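How to Put Together a Folding Laundry Rack Stand After Moving

When I moved to Runanholm I had to take apart my drying stand, and putting it back took me one full evening. I write the steps so you can do it faster. Mine is an old Zukeck, but many stands are similar.

1. Lay all the parts on a table with a cloth on it. Sort the screws by length. If the paper instructions are lost, try to remember which side was facing the wall.

2. Check the poles before you join them. A bent pole will never go in straight, and forcing it can crack the plastic.

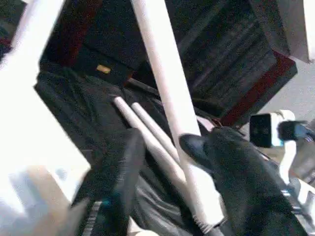 3. Push each pole into its place and turn it slowly until it stops. Do not use oil, it makes stains on clean shirts later. A little dry soap is enough.

4. Fix the base with the four long screws. Tighten every screw only halfway at first, then go around again.
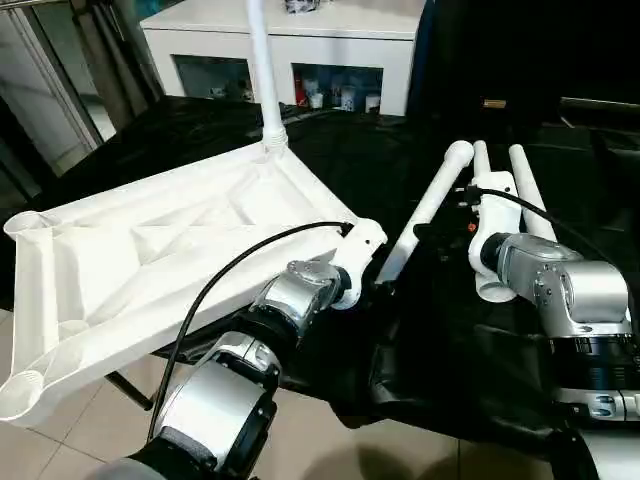
When all of them are firm, put the stand on the floor and press on the top with one hand. If it moves, loosen the screws and repeat. On old floors like in my apartment you may need a piece of felt under one foot.

5. Hang the heavy things low and close to the center, for example jeans and towels. 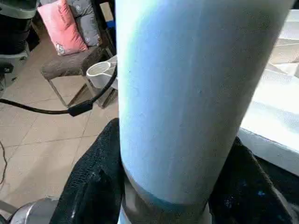
How long should I wait before I hang wet clothes?
You can hang them the same day, there is no glue in this work. Check the screws again after seven days.

Contact: Berncombe Home Notes | All rights reserved | Back to top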